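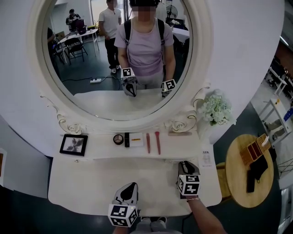 Furniture > Bedroom > Vanities & Dressing Tables > Reader Reviews

Kodikara White Vanity with Oval Mirror: my long and slightly obsessive review

September 7, 2022

I went back and forth on this vanity for most of a summer. I had it in my cart, took it out, put it back in, measured the wall again, and finally bought the thing when Gamivlow knocked 60 dollars off. So if you are in the cart stage yourself, pull up a chair!

First, the looks, because let's be real, that's why anyone buys a vanity like this. It's white all over, and the big oval mirror has a thick white frame with two carved scroll ornaments at the bottom, one on each side, with little curls that look a bit like roses. My sister calls it my wedding cake. I love it. If you like plain square furniture you will hate it, and there's no talking you into it, so go look at something else and save yourself the delivery fee.

The mirror is the star. It's large enough that I can do my hair and check my top in one go, and I don't have to crouch or back into the hallway like I did with my old one. The flip side is that a mirror this size shows you everything behind you too. Mine mostly reflects the fan and whatever laundry I haven't dealt with. Think about what's across the room before you pick a wall.

Now the shelf. There's a raised upper shelf that runs below the mirror, and I was sure it would be useless. Wrong! It's where all the everyday stuff lives. I keep a picture frame at the left end (black, with a dark floral picture in it), then my round compact, a lipstick, the eyeshadow palette and a couple of brushes, one with a pink handle and one with a red one. White flowers go at the right end, the puffy hydrangea kind. It does get crowded if you add perfume bottles, and I gave up and put those in the bathroom.

The lower tabletop stays free for the messy part, which for me means foundation and a mug of coffee. Wipes down fine with a damp cloth. I did leave a mascara smear on it overnight in the first week and had to scrub, and there's a tiny dull spot now if you catch the light right.

Assembly took me two evenings. The booklet has 19 steps and I got step 17 backward, so then I had to undo the three after... well, the two after it, plus one I'd forgotten to tighten. The mirror really needs a second person. Mine was my neighbor Hermenegildo Palacios, who held it up with great patience while I hunted for the right bolt on the carpet. One of the bolts in my bag was stripped. I emailed and a replacement came in the mail, no argument, though it took its sweet time.

What I don't love: there's no light on it. I knew that going in, but I figured the lamp on the other side of the room would do, and it does not. I ended up getting a clip-on from the Botadach store in Bruvelbridge, and that solved it. Also, white furniture plus loose powder equals constant dusting, and those carved bits hold on to every speck. An old soft paintbrush works great on the curls, by the way.

It wobbled at first, too. Went around and retightened everything after a week and it has behaved since then.

Would I buy it again? Yes, at the sale price. At full price I'd probably have whined a bit and then bought it anyway. I'm hoping to find a matching stool by October, so if anybody has one they like with a washable cover, leave me a comment.

Four stars out of five, minus one for the stripped bolt and the dusting.

Contact us | Copyright 2022 Gamivlow Reader Reviews | Back to top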